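Drying the upland rice: notes on the second crop

The grain came in at 19 per cent moisture, a point or so higher than I wanted. I had planned to leave the lower strip standing until it dropped further, but the forecast changed and the sparrows had found it, so everything was cut on the Monday and under cover by dusk.

For anyone who has not read the earlier posts, this is upland rice, grown without paddies on sloping ground and watered by rain. There are two strips. The upper one is sandy and drains quickly. The lower one, nearest the ditch, holds water well into spring and is slow to warm. Both were sown from my own saved seed, with the polytunnel plants kept in reserve in case the outdoor crop failed to fill.

Yield

The upper strip gave 6 kg of rough rice and the lower strip 13 kg. Last year the difference was much smaller. I put most of it down to the dry spell at flowering, when the upper strip had a lot of empty husks. Seed rate and row spacing were the same in both, and neither was fed after the plants began to tiller.

Rough rice loses a good part of its weight when the husk comes off. I have not milled enough yet to give a proper figure for this crop, and the hand mill breaks too many grains for the number to mean much to anyone else.

The drying bin

Last year I dried on sheets in the loft and turned the grain by hand twice a day. It worked, but the grain at the edges was over-dry and cracked in the mill. This year I used a bin with a mesh floor and a fan below it. The fan is a Toom duct fan, bought second-hand, and it pushes unheated air up through the grain. I kept the depth to the width of my hand.

Unheated air is slow in October. On damp nights it adds water to the grain, so the fan is on a humidity switch and cuts out when the outside air goes above a set level. I set that level too low to begin with and the fan hardly ran for two days. After I raised it the bin lost moisture at a steady rate and there was no smell of must at any point.

Negin Nikzad, who grows a larger plot on heavier soil, dries hers in the sheaf before threshing. She gets fewer cracked grains than I do. It needs a barn with a through draught and rather more patience, and I have only the lean-to.

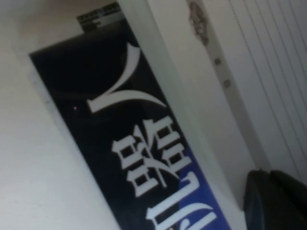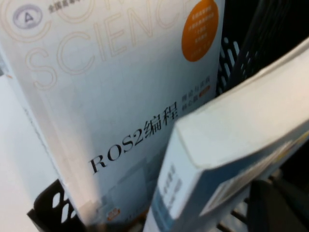
Measuring moisture

I have two meters and they do not agree. The Flendeck is a pin type made for timber and firewood. The Komura is a small cup meter with a setting for rough rice. On the same sample the Flendeck reads lower, and the gap widens as the grain gets wetter, so a single correction will not fix it.

To settle the matter I did an oven test. Weigh a sample, dry it until the weight stops changing, weigh it again, and divide the loss by the starting weight. My kitchen scale is not fine enough for small samples, so I used a large one and accepted the loss of the grain. The Komura was close to the oven result. The Flendeck has gone back to the woodpile.

One point of method. Grain straight from the bin should be left in a closed jar overnight before it is tested. The outside of each grain dries first, and a reading taken at once will flatter you.

Storage

The target for keeping is 14 per cent or below. The lower strip reached it several days after the upper one, and the two lots are stored apart. Both are in Jutness tubs with clip lids, still in the husk, in the coldest room of the house. I will open them once a month and take a reading from the middle of each.

Seed for next year was picked out before threshing, from plants that ripened early and stood up well. It was dried on a rack, away from the fan, and is in paper envelopes inside a tin.

Still to do

Clean the mesh, which has husk wedged in most of the holes.

Make a shallower tray for the last of the polytunnel heads.

Dig a drain across the bottom of the lower strip, or decide to live with the late start.

Winnow the upper strip again. There is a lot of light stuff left in it.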